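Colour on the Worktop: our project report
Reading time: 2 min

So, the brief was to take one boring flat surface in the college and make people want to use it. Jolene Hinds and I picked the long bench at the back of the Ekbridge studio, mostly for the daft reason that we always ended up sitting there anyway!

We started with paint cards. I think I went through 43 of them (Jolene says I was stalling, and she may have a point). I wanted everything calm and greeny, she wanted something that shouts at you when you come in, and in the end we did both: a quiet teal for the big working area and a really strong blue next to it. Bogumił Walczak, our tutor, thought the two would fight. I still like them side by side.

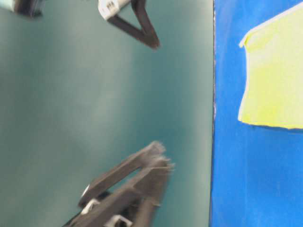 Next came the notes. We asked everyone on the course to tell us what they'd use the bench for, and Yulan Kong came up with a colour code so we could sort the answers. Yellowy green meant "leave my stuff alone", which was easily the most popular. People mainly want somewhere to spread out and not be moved on after ten minutes.

What would I change? The join, for a start. A dead straight line between two colours is much harder than it looks, and every bit of fluff in the building seems to head straight for it. I'd also go matt again without a second thought, as our glossy test piece was horrible under the lights.

We've got 2 sample boards left over, so Fengying Lei is taking them for her shelving project in May.

14 comments · 2 shares

Related reports
Shelving for awkward corners
A noticeboard people read
Choosing a matt finish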